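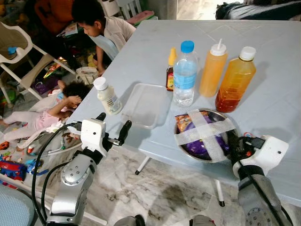

*Fig. 1. Two-arm setup at a folding table, right gripper at the rim of the steel bowl.*

**Unit 8: Teaching by demonstration, and what we are allowed to claim about it**

Reading before lab: Kwiatkowski's notes on leader arms (the Rendlow packet, first half only). Skip the part on cost. It is out of date.

### 1. Two ways to show a robot something

**By hand.** You take hold of the arm and push it through the motion while it records its own joint angles. Cheap and quick to learn. The trouble is that your hands end up in the camera view, and the robot will not have your hands there later. With two arms it gets worse, because one person has to steer both.

**By remote control.** You stay out of the way and drive the arms from a second pair, or from handheld controllers. The recorded images look the way they will look when the robot works alone. You lose touch, though. Most systems give you little or no sense of how hard the fingers are pressing, and beginners squeeze everything.

Vendors like to call the second method "natural." Try it for an hour and then tell me how natural it was.

### 2. Reading a still with some care

Go back to Fig. 1. The right gripper's black fingers press against the rim of the bowl. A purple snack bag sits in the bowl under crossed strips of white tape, and the bottles stand behind it.

Questions a single still cannot settle:

- Is the gripper arriving at the bowl or leaving it?
- How much force is on the rim?
- Is the left arm waiting, or is the operator ignoring it?
- Would the policy trained on this do anything sensible if the tape were gone?

I have sat through talks where a picture like this was offered as evidence that a robot "understands" a tabletop. It shows contact between fingers and steel. Write that in your report and stop there.

### 3. The clutter argument

You will hear that a lived-in room makes better training data than a bare lab bench. Maybe. Our figure has people at the left of the table and toys on the floor, and a policy that has only ever seen gray benches would probably do badly with it. But variety in the background does not give you variety in the task. If the operator always goes for the bowl from the right, 500 recordings in 500 rooms still teach one approach.

Clear and see-through objects deserve their own line in your notes. The open food container and the water bottle both let what is behind them show through, and depth sensors often misread that sort of plastic. Ask what the operator could see on the screen, too.

### 4. The Plutero numbers

Sadowski and Dal Bello recorded 199 demonstrations for the Plutero exercise, on a different table with different objects. They threw out 14 for dropped objects. Fair enough, but think about what went with them: every example of a drop, and every example of a recovery. The trained arm, once it lost its grip, carried on to the bin with nothing in its fingers.

Tokarz argues that you should keep the bad runs and label them. I lean his way — with the warning that labels made by tired people at the end of a session are not worth much.

### 5. For lab

Work in pairs, one driving and one logging. Record eight runs by hand guiding and eight by remote control, same object, same goal. Log every pause longer than a breath. Keep the failures in the folder and mark them.

Henryk Górecki has the key to the controller cabinet. Reports go in the Bivden folder by 4 p.m. and need the raw log attached.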